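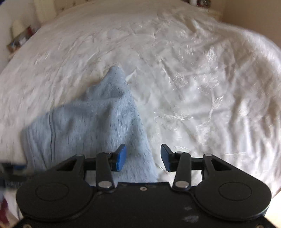 Gripper jaws at the right edge of the cloth, fitted sheet under it.

Home task safety check, sheet no. 39: cloth on bed
By Malou Egilsson, Nilmont
January | 3 comments | 40 shares

Purpose of the check: to decide if a two-finger gripper can handle household cloth on a made or half-made bed, first guided by hand and later on the Durevis arm. Mark each point OK, NOT OK or OPEN. Write a comment also when the point is OK.

1. Finger pads present on both sides, no peeling. OK
Blue pad on each finger. I would like to see the pads changed on a fixed schedule, but we do not have one yet.

2. Screws and pins in place. OK for those in view
The remaining ones must be checked on the table before the next use.

3. Body plate without cracks. OPEN
There is a pale scuff on the right half. It must be cleaned and looked at under a lamp. If a fingernail catches in it, change the plate.

4. Nothing between the jaws before start. OK

5. Only one layer will be taken. OPEN
This is the point where I have most doubts. The edge of the cloth lies directly on the sheet and the sheet is full of wrinkles on the right side. A person feels with the fingers if he has taken one fabric or two. The gripper does not feel it. In the Ikisau trial we made 162 grasps on towels and the usual fault was the same, the sheet came up together with the towel.

6. Sheet pulled flat in the working area. NOT OK
Large folds on the right. Please pull the sheet before the next round, or write clearly that the test is for a rumpled bed. Both are useful but they should not be mixed in one result.

7. Cords and loose items away from the arm path. OPEN
There is something like a thin cord by the left side of the gripper. Follow it by hand to both ends and fix it with tape if it is a cord.

8. Bedside surfaces cleared. NOT OK
Small things are standing at both sides of the bed. For hand-guided work I accept it. For the arm I do not accept it, the elbow goes wider than the fingers.

9. Stop button within reach of the operator. Fill in on site.

Result: hand-guided work may continue. Automatic work is not released for beds.

My opinion about the bigger question: folding a towel on a flat table, the machine can do it, slowly. Picking a towel from a soft bed is still a job for a person.

Comments (3)

Tormod Brekke: Point 5, can we add a light pull before the lift? At Bakke we do this with napkins and it helps.

Malou Egilsson: Yes, I will add it as 5b. The pull must be weak, otherwise the fitted sheet leaves the corner of the mattress.

Tormod Brekke: Agreed. I will send our values.

This site uses cookies to remember your settings. Accept | Manage
Get new check sheets by e-mail. Subscribe to the newsletter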